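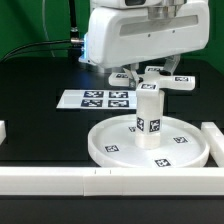

Tampo preto, cabos pretos: para quem arruma uma bancada, é tudo a mesma cor.

Como arrumei os cabos da minha bancada (e como podem arrumar os vossos)

Durante anos vivi com um ninho de cabos atrás da secretária. Cada vez que precisava de trocar um carregador, puxava a ponta errada e lá se ia a internet, ou o candeeiro, ou as duas coisas ao mesmo tempo. Em janeiro fartei-me, tirei uma tarde inteira e resolvi o assunto. Vou contar como fiz, com os erros incluídos.

O que usei
Uma calha de plástico com tampa, 130 cm
Fita de velcro em rolo, de 10 mm de largura
30 etiquetas pequenas, das que dobram sobre o cabo
Uma régua de tomadas com interruptor
Álcool isopropílico e um pano velho

1. Desligar tudo
Tudo mesmo, até aquele transformador que já ninguém sabe de onde vem. Antes de desligar, tirem uma fotografia às traseiras do router e do monitor com o telemóvel. Eu não tirei e passei meia hora a experimentar entradas.

2. Separar em montes
Fiz três montes no chão: corrente, dados e "não faço ideia". O terceiro era o maior! Metade foi para uma caixa com a data escrita por fora, e se daqui a um ano não lhe tiver mexido, vai para a reciclagem.

3. Etiquetar as duas pontas
Foi o passo que mais me custou e o que mais jeito me tem dado. Escrevam a mesma coisa nas duas pontas, a uns dedos da ficha. O Gijs Van Leeuwen, meu colega nas oficinas da Drutby, usa cores em vez de palavras (vermelho para corrente, azul para rede), mas eu esqueço-me do código ao fim de uma semana, portanto escrevo.

4. Colar a calha
Limpem a parte de baixo do tampo com álcool e deixem secar. Marquem a linha a lápis, colem e façam pressão durante um minuto. Eu deixei a calha vazia até ao dia seguinte – da primeira vez enchi-a logo e às quatro da manhã caiu tudo, com um estrondo que acordou a casa. Se o tampo for rugoso, usem parafusos curtos e confirmem primeiro a espessura da madeira.

5. Passar os cabos
Primeiro os de corrente, encostados ao fundo, depois os de dados. Nada de dobras apertadas: junto à ficha, deixem sempre uma curva larga e um bocadinho de folga, que é aí que os cabos costumam partir por dentro. Se a secretária sobe e desce, ponham-na na posição mais alta antes de medir. O excesso enrola-se em voltas largas e prende-se com velcro. Abraçadeiras de plástico já não uso, porque apertava-as demais e depois tinha de as cortar com o alicate.

6. A régua de tomadas
Fixei-a debaixo do tampo, do lado direito, com o interruptor virado para mim. Não liguem uma régua a outra régua, e vejam a potência máxima escrita na etiqueta, sobretudo se têm um aquecedor por perto.

Quanto custou? A mim, 46 euros, já com a régua nova, que foi o mais caro. A calha comprei-a na Maes, cortada à medida.

Ainda me falta resolver o cabo dos auscultadores, que anda sempre pelo chão. Estou a pensar num gancho lateral, mas primeiro tenho de encontrar o berbequim.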